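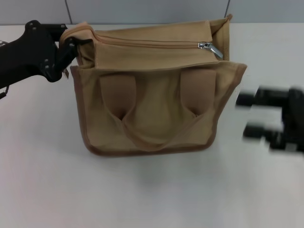 Speaker notes: Routing a club tour on a small budget
Session two, Saturday, 11 a.m. Forty-five minutes with questions.

Slide 1. Title

Say hello. I'm Rosalind Calloway, I book tours for bands that play small rooms. Phones on silent. The handout is on the chairs, and the blank routing sheet is on the back of it.

Ask for hands: who has booked a run of more than five shows? Who lost money on it? Wait for the laugh, if there is one, then move on.

Slide 2. The band we'll use

Sarnik, four-piece, heavy and slow. Two albums on Clolex, third one due in November. They'd played weekends close to home and wanted a proper run before the record came out. Thirteen shows, one van, no crew except Anum Hashmi, who tour managed and did front of house.

All the numbers today come from that run. The band has said I can use them.

Slide 3. Anchor dates

Start with the shows that will hold up the rest. For Sarnik that was two: the hometown show, and an opening slot for Mohmand at a much bigger room.

Mohmand's date could not move, so it went on the sheet first. The hometown show went last, at the end of the run, when the band would have the new songs in shape.

Point at the gap between the two. That gap is what you are booking.

Slide 4. Drive times

My rule is no more than five hours between shows, six if it's a day off. Load-in for most clubs this size is 4 or 5 p.m. Work backward from that. Five hours of driving, an hour for gas and food, and you are leaving the hotel at 10 in the morning after getting to bed at 2.

Total for this run was 3,558 miles. Put the number up and leave it there for a moment. Someone usually asks if that includes the trip home. It does.

Show the first draft of the route, then the final one. In the first draft we crossed our own path twice, all because I said yes to a Tuesday too early.

(If short on time, skip the first draft and go straight to the final.)

Slide 5. Holds

Explain first hold, second hold, challenge. Keep it simple. A hold is a pencil mark. If you have first hold and somebody challenges you, you usually get a day or two to confirm or let it go.

Don't hold dates you have no plan to use. Promoters remember. Release them by email the same day you know.

Read out the short release email on the handout. It's two lines.

Slide 6. The deal

Three kinds they'll see at this level: flat guarantee, door split, guarantee against a percentage. Go through the worked example on the slide slowly. People get lost at "after expenses."

Ask for the expense list before you agree to the percentage. At one of our rooms the split was 80 percent to the band, which sounded great, but the house took sound, door staff and hospitality off the top first. We cleared less there than at the place paying a plain flat fee.

Slide 7. Support acts

Local opener every night. Ask the promoter who draws, then listen to them yourself. Average paid attendance on this run was 66, and the best nights were the ones where the opener had friends in town.

Pay the opener. Put the amount in the confirmation so there is no talk about it at the end of the night.

Slide 8. Advancing

This section is Anum's. She'll come up and take the clicker.

Her points, in case she's stuck in the other room:
Advance every show a week out, again the day before.
Get the name and cell number of whoever opens the door.
Ask about parking for the van overnight.
Ask what time the room has to be clear. Two of ours had dance nights after.
Send the input list as a PDF, with the date on it.

Slide 9. Merch

Shirts came from Primeck. We ordered too many smalls. Count in before doors, count out before you settle, write both on the same sheet. Ask about the venue's merch cut during the advance and get it in writing.

Slide 10. What I'd change

One more day off, after show seven.
Start booking about five months out. We had four.
Second driver on the insurance from day one.

Questions

Repeat each question into the microphone. If no one starts, ask the room how they handle a show that drops out mid-run. We have to be out by 11:45. Leave the contact slide up.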